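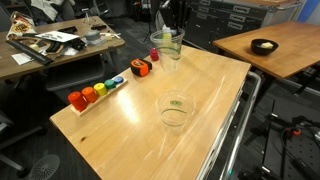 Þórarinsdóttir
Bench safety reviewer, Korkbridge

Demonstration Station Checklist, Form 2564
Covers: hand guiding and remote control of the arm, cup stacking task
Round: December, afternoon
Marks: OK / FIX / OPEN

The setup guide from Tutance calls this station "safe by design." I've read the guide. I filled in the form anyway.

Section 1. Before anyone touches the arm

1.1 Emergency stop reachable from the operator's seat. OK
Comment: Pressed it myself with the arm moving. It stopped.

1.2 Emergency stop reachable by the second person. FIX
Comment: I was told the second person "usually stands near it." Usually isn't a position. Put tape on the carpet and have them stand there.

1.3 Cart wheels locked. OK
Comment: Locked, and I pushed hard. Check again after every break. A cart that has crept a little ruins the recordings as well as being a hazard.

1.4 Speed limit set for hand guiding. OPEN
Comment: The screen says it is. The screen said so in the last round too, when it wasn't. I want a timed run.

Section 2. Gripper and contact

2.1 Finger screws tight, no play in the linkages. OK

2.2 Grip force set for thin-walled items. FIX
Comment: The value had been left over from a block task. Operators get used to squeezing hard because it works on blocks, and then the robot learns it from them.

2.3 Operator knows what to do when an item tips over. OPEN
Comment: I asked at this station and got two different answers. One was to keep going and try to rescue it, the other was to stop and reset. Pick one and write it on the card.
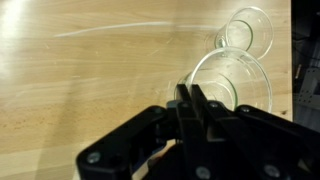
Photo: Korkbridge, wrist camera

2.4 Fingers kept clear of the tabletop when reaching for something lying on its side. FIX
Comment: With the cups down flat, the tips have to come in low at the open end, and the operator is judging height off a small screen. I don't trust anyone's eye for that, mine included. Set a floor height in software.

2.5 Hands out of reach during resets. FIX
Comment: The written rule is fine. People lean in the moment the recording light goes off, whether or not the arm has been paused.

Section 3. Work surface and surroundings 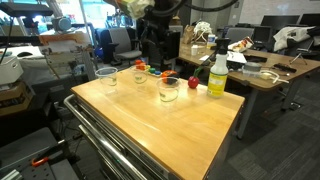 Remote control makes people careless about clutter, and my objection to the Hemano handset has always been that it puts the operator far enough back to forget what else is within reach of the arm. The training slides promise that "the operator maintains full awareness." I doubt it. A spray bottle at the back-right corner of the cart is easy to miss when you're watching cups, and a knocked trigger near electronics is a bad way to find out. Unless the bottle is part of the task, it goes on a shelf before recording starts.

3.1 Cables on the arm tied back through its full range. OPEN
Comment: Fine in the home pose. I haven't seen the far reach.

3.2 Liquids and cleaners away from the cart. FIX

3.3 Walkway behind the operator clear. OK
Comment: Chairs roll. Look again mid-session.

Section 4. Records

4.1 Failed demonstrations kept and labeled. FIX
Comment: The log lists 116 demonstrations, with 86 marked good. The rest have no reason given. If any ended in a stop, I need to know which.
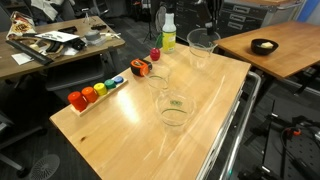
Can one person run a session alone if they only use remote control?
Two people are required for any session with the arm powered, and that includes remote control. The second person watches the arm and stays by the stop.

4.2 Stop presses written down with the time. OPEN
Comment: The sheet is blank. Either it was a very calm month or the sheet isn't being used, and I know which I'd bet on.

Result: not cleared for new operators. Trained operators may continue at reduced speed once 1.2, 2.4 and 2.5 are fixed. Send me the timed run for 1.4 — the numbers, please, not a note saying it passed.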